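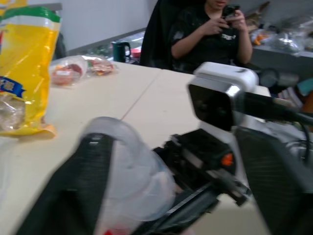
Figure 3.1 Groceries on the table, with a plastic bag being held just above it.

Chapter 3
What Comes Home in the Bag

I have unpacked a lot of groceries in my life, and for most of those years I did it badly. I'd dump everything on the table, answer my phone, put the kettle on, and come back to a pile I no longer felt like dealing with. If that sounds like your house, you're in good company, and this chapter is for you (and for me, on my lazier days).

In Chapter 2 we stood in the store and talked about lists, shelf prices and the awful pull of the bakery aisle. Now we're home. The food is paid for and the bags are on the table, and this is the point where a surprising amount of good food starts its slow trip to the trash. We don't mean for it to happen! A pack slides behind the flour, the label faces the wall, and a couple of weeks later somebody finds it by smell.

Take another look at Figure 3.1. There's a tall yellow package with a clear window low down, so you get a peek at the pale contents without opening anything. Farther back are two items in clear plastic wrap, one with reddish-pink contents and the other red and white. Could you say where each of those belongs? I couldn't, going by color alone, and I'd want to pick them up and read them first. Reading the package is the first skill in this chapter, and I'd like you to practice it until it bores you.

I learned it from Mayu Ishida, who ran the kitchen at the Planovgate boarding house when I worked there as a student. Mayu had 30 lodgers to feed and one pantry with a door that stuck. She never let me put a thing away until I had told her out loud what it was, where it should be kept and when it had to be used. "Pasta, dry shelf, next spring. Chicken, bottom of the fridge, tomorrow." I felt silly for the first month. By November I was doing it in my own apartment, with only the cat to hear me.

The second skill is sorting. You'll find charts for this later on, but the short version is that I make three groups on the table before I open a single cupboard – cold, frozen and dry. Cold and frozen things get put away first. Dry things can wait while you drink your tea.

Then there are the bags themselves. I used to stuff every thin plastic bag into a bigger plastic bag under the sink, and I'd guess plenty of you do the same. When my neighbors Boris and Vilém Kadlec moved out, they emptied the drawer where they had been doing this for 11 years, and it filled the hallway. We'll talk about folding them flat, which ones are worth keeping, and how to tell whether your town will take the rest.

One word about the table. Clear it and wipe it before the bags land on it, and look closely at any seam where two sections meet, as crumbs and drips love to settle there. Mine is an old Kestley with a join right across the middle, and I run a damp cloth along it every single time.

Words to know in this chapter
Dry goods: foods that keep at room temperature in a closed package, such as rice, flour and pasta.
Use-by date: the last day the maker recommends you eat the food.
Rotation: putting the new package behind the old one, so the old one gets eaten first.
Headroom: the empty space left above food in a freezer container.

Before you read on
Pick one shelf at home, any shelf, and write down what you think is on it. Don't peek. Then go and check, and keep both lists in your notebook – you'll need them for the rotation exercise at the end of Section 3.2.

3.1 Reading a Package

Start with the front, but don't stay there long. The front is mostly there to sell you the food. Turn the package over and look for the storage line, which is often in small print near the date.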